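Sheldon McKinnon
4/8/24

1/ We moved our billing help desk from phone to mostly chat last fall. A few people asked how it went, so I'm writing it down in one place. The company is Eder, we do water and sewer billing for small towns. My team answers the customers.

2/ Before the switch we had nine people on phones. Average hold time in the first week of the month was 29 minutes. That's when the bills land. The rest of the month it was fine and people sat there.

3/ The towns hated the hold time more than the customers did. Evville's clerk called me every month on the second or third day. She was right to. Her counter filled up with people who had given up on us.

4/ So we picked a chat tool, Lorar. I wasn't in on the choice. It does what it needs to do. The search is bad. If you want an old conversation you need the account number, and half the customers don't give one.

5/ Training took two afternoons. Li-hua Sin ran it and wrote the saved replies. She started with a long list and cut it down hard after the first month. The ones we kept are short and say what the person should do next.

6/ Saved replies that get used most: how to read the meter line on the bill, when the late fee posts, how to set up autopay, what the flat service charge is. The flat charge one is sent more than all the others put together.

7/ That told us the bill was the problem. The flat charge was printed under usage, so it looked like water people hadn't used. We asked the printer to move it to its own line. Trudholm got the new layout first.

8/ Trudholm had 356 chats about the flat charge in the last month with the old bill. We're down to a handful a week there. Other towns get the new layout as their paper stock runs out, so it will be a while.

9/ What went badly: older customers. We left one phone line open and put the number in small type on the back of the bill. That was a mistake and it was mine. It's on the front now, same size as the amount due.

10/ We also assumed one person could handle four chats at once because the vendor said so. Two is fine. Three is okay if one of them is slow to type. At four you start answering the wrong person, and I have done this myself with somebody's payment plan.

11/ Thomas Bianchini asked if people were ruder in chat. For us, no. They're shorter. "bill wrong" is a normal opening message. You ask for the account number and go from there. The long angry ones tend to come in after 10 at night and we answer them in the morning.

12/ Staffing: six on chat, two on the phone line, and one who does callbacks and returned mail. Same head count as before. Management wanted to cut a spot in March and we showed them the first week of the month – they dropped it.

13/ The callback job is the one everybody wants now. You get the whole history in front of you and time to read it. Andri Baumgartner had it first and we rotate it every other week.

14/ Hold time on the phone line is under 6 minutes, even in the first week. Chat is quicker than that most days. I don't have a clean number for chat because Lorar counts the automatic hello as a reply.

15/ If you're about to do this, read a month of your own calls before you write a single saved reply. We wrote ours from memory and most of them answered questions people weren't asking.

16/ Also, talk to whoever prints your bills or letters. We spent weeks on the chat tool. Moving one line on a piece of paper did more for us than any of it.

17/ Still open: shutoff notices. Those stay on the phone for now. I don't want someone finding out in a chat window, and the towns all have different rules on what we have to say and in what order.

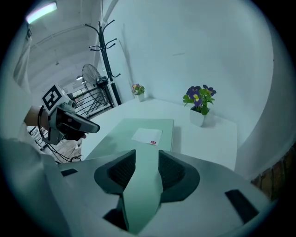
Replies and follow-ups

18/ Mathias Aebischer asked what we do about translation. Two people on the team speak Spanish and take those chats directly. For anything else we call an interpreter line. The tool has a translate button and we turned it off after it made a mess of a due date.

19/ And yes, customers can still mail us a letter. We get a few every week and they go to whoever has callbacks.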